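格恩布里奇地理读本项目进展报告

报送:维尔托教育基金
执笔:达格妮·贝格曼
报告日期:2020年8月17日
报告范围:第二阶段,英语国家概况读本及配套练习

一、本阶段工作概述

第二阶段的任务是编写澳大利亚、新西兰、加拿大和爱尔兰四个单元,并对第一阶段已交付的单元做修订。读本面向初中高年级和成人夜校的英语学习者,每个单元由一篇短文、一份词汇表、一张简图和一组练习构成。短文用英文写成,词汇表和练习说明用中文。

到报告日为止,四个单元的短文全部定稿,澳大利亚和新西兰两个单元的练习已经排版。加拿大单元的练习写完了,尚未校对。爱尔兰单元的练习只完成了词汇部分,阅读理解部分比原计划晚三周,原因见第四节。

词汇表目前收词3842条,其中包括第一阶段的词条。重复词条已经合并,同一个词在不同单元里有不同用法的,保留各自的例句,并在词条后注明单元号。

二、各单元情况

澳大利亚单元

短文从地理位置写起,说明这个国家占据一整块大陆,东临太平洋,西临印度洋,首都是堪培拉。初稿把悉尼和墨尔本放在首都之前介绍,试读时有学生因此答错首都一题,定稿时调整了顺序。关于气候的一段原来较长,现在只保留北部热带、内陆干旱、东南部温和三点,降水数据移到教师用书。

大堡礁一段重写过两次。第一次重写后生词过多,第二次把珊瑚的生长过程全部删去,只说明位置和范围。教师如果想多讲,可以使用教师用书里的补充阅读。

州和领地的名称列成表格,附首府。表格里的地名用英文在前、中文在后的形式,和第一阶段一致。

新西兰单元

短文以北岛和南岛的对比为主线。首都惠灵顿在北岛南端,最大城市奥克兰也在北岛,学生容易混淆,练习里专门安排了两道填图题。毛利语是官方语言之一,词汇表里加入了几个常见的毛利语地名和读音提示。读音提示由钦耶雷·萨尼核对,她建议不用汉字注音,改用音标,我们采纳了这条意见,并据此改了第一阶段威尔士地名的注音方式。

南阿尔卑斯山一节配有剖面简图,说明西岸多雨、东岸少雨的原因。简图第一稿的箭头方向画反了,校对时发现并改正。

加拿大单元

短文分四部分:位置与面积、省和地区、语言、河流与湖泊。渥太华的位置用两句话交代,说明它在安大略省,与魁北克省隔河相望。五大湖一段写明密歇根湖全部在美国境内,其余四个湖由两国共有。试读中有不少学生以为五个湖都在加拿大,所以这句话放在段首。

法语地名的写法讨论过较长时间。英文正文里最后采用英语通行写法,例如 Montreal 和 Quebec 不加附加符号,词汇表里另列法语写法。这样处理以后,听写练习的评分标准也比较容易统一。

努纳武特地区的介绍较短,目前只有位置、首府和一句关于人口稀少的说明。萨尼认为内容偏少,我们同意在下一阶段补一个小栏目,介绍当地的交通和学校。

爱尔兰单元

这个单元最难写的是名称。爱尔兰岛、爱尔兰共和国和北爱尔兰在中文教材里常常混用,学生在第一阶段学过北爱尔兰属于联合王国,到了这个单元又要区分一次。短文开头用三句短句分别定义,随后整篇不再使用单独的“爱尔兰”指代两个含义。配图中北爱尔兰用浅色标出,共和国用深色标出。

香农河、都柏林、西海岸的悬崖各占一段。爱尔兰语一段说明它是共和国的第一官方语言,英语同时使用。语言学习者对这一段兴趣较大,口头反馈中问得最多的是路牌为什么写两种文字,我们把这个问题改成了讨论题。

三、试读与反馈

试读在六月进行,参加的学生共244人,来自安格尔夜校和洛蒙镇的两所中学。因为学校不能集中上课,大部分材料以邮寄和电子文件两种形式发出,教师通过电话或网络收回答卷。每名学生读两个单元,做相应的练习,并填写一页意见表。

答卷的主要情况如下。

词汇题完成得较好,错误集中在形近词,例如 coast 与 cost,desert 与 dessert。后一组我们原本没有列入练习,现在加进了澳大利亚单元。

填图题的差别较大。夜校学生普遍能读懂文字说明,但在空白地图上标位置时出错较多。中学生正好相反,位置标得准,英文拼写错得多。教师用书因此把填图题分成两种做法,一种给出首字母,一种给出参考点。

阅读理解题里,凡是要求从两段文字中各找一条信息的题目,得分都偏低。我们保留了这类题,但每个单元不超过两道,并在题干里写明需要看哪几段。

意见表上提得最多的是字号和行距。打印在普通纸上的版本,词汇表字号太小,年纪较大的学生读起来吃力。排版已按这条意见修改,词汇表改为单栏,全书因此增加了页数,印刷费用的变化写在第五节。

另有教师提出,简图在黑白打印时分不清河流和省界。现在河流用实线,省界用点线,不再依靠颜色区分。爱尔兰单元的深浅两色在黑白打印时可以分辨,未作改动。

四、进度偏差与处理

爱尔兰单元阅读练习延误三周。原定的编写人五月离开项目,工作由我接手,而我当时还在处理试读材料的寄送。目前已写完一半,预计九月第二周完成初稿,由萨尼校对。

录音工作没有开始。原计划六月进录音室,由两名朗读者分别用英国口音和澳大利亚口音录制短文。录音室从三月起关闭,重新开放的日期还没有通知。我们考虑过让朗读者在家录音,试录后发现两份录音的底噪差别明显,不适合放在同一张光盘里。现在的打算是等到十月,如果录音室仍不开放,就改为只录词汇表,短文录音放到第三阶段。

简图的授权没有问题。全部底图由项目组自己绘制,轮廓依据公开的地图资料,不涉及第三方版权。

第一阶段的修订比预计顺利。英国单元改了七处,美国单元改了五处,多数是标点和地名大小写。英国单元中关于高地与低地分界的一句表述不清,重写后请两位教师看过,没有再提意见。

五、经费使用

第二阶段拨款按三个用途支出:编写与校对、试读材料、排版与制图。编写与校对的支出在预算之内。试读材料一项超支,主要是邮费,原预算按集中发放计算,没有考虑逐户寄送。超支部分由录音一项暂未使用的款项垫付,已在账目中单列,录音恢复后需要补回。

排版改为单栏以后,每册增加50页,印刷厂据此重新报价。第一批原定印100册,供参加试读的学校使用,册数不变。如果基金同意,我们希望把增加的印刷费列入第三阶段预算,本阶段不申请追加。

明细账和票据复印件另附,不在本报告内重复。

六、下一阶段安排

九月:完成爱尔兰单元阅读练习,加拿大单元练习校对完毕并排版。
十月:确定录音方案,补写努纳武特小栏目,教师用书四个单元合稿。
十一月:第一批样书付印,分送安格尔夜校和洛蒙镇的两所中学。
十二月:收集教师使用意见,提交第二阶段结项报告。

教师用书的体例需要在十月前确定。现在有两种方案,一种把答案放在每个单元之后,一种集中放在书末。参加试读的教师多数倾向前一种,印刷厂认为后一种便于以后单独抽换。我们会在合稿前做出决定并书面告知基金。

七、需要基金答复的事项

第一,录音经费能否保留到第三阶段使用。
第二,增加的印刷费能否列入第三阶段预算。
第三,样书封面是否需要印基金标识。如需要,请提供适合黑白印刷的文件。
第四,结项报告是否仍按第一阶段的格式填写。第一阶段的表格中有“集中授课次数”一栏,本阶段没有集中授课,这一栏如何填写请予说明。

以上事项希望在九月底前得到答复,其中第三项会影响封面制版的时间。

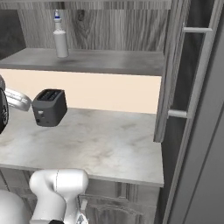 附件目录

附件一:四个单元短文定稿
附件二:试读答卷汇总表
附件三:意见表原文摘录
附件四:第一阶段单元修订对照表
附件五:明细账及票据复印件
附件六:教师用书体例的两种方案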